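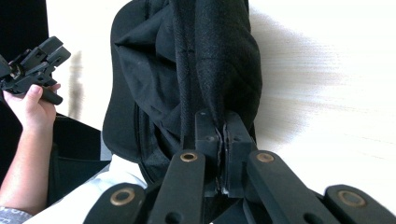 Kallham bench: teaching by hand

The Rusthorpe workshop records tasks with hand-held grippers, one in each hand. The operator does the job and the arm learns from the recordings. Bellum, our current set, covers cloth handling and work at the table, with up to 3000 recordings planned by March.

Black cloth, held between closed jaws. Folds like these are hard to learn, so cloth gets the larger share of the set. 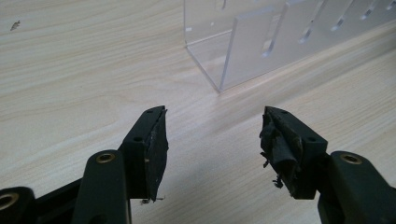 Open fingers and a clear slotted box on the table. The right pad is badly torn.

Page updated 2026-01-14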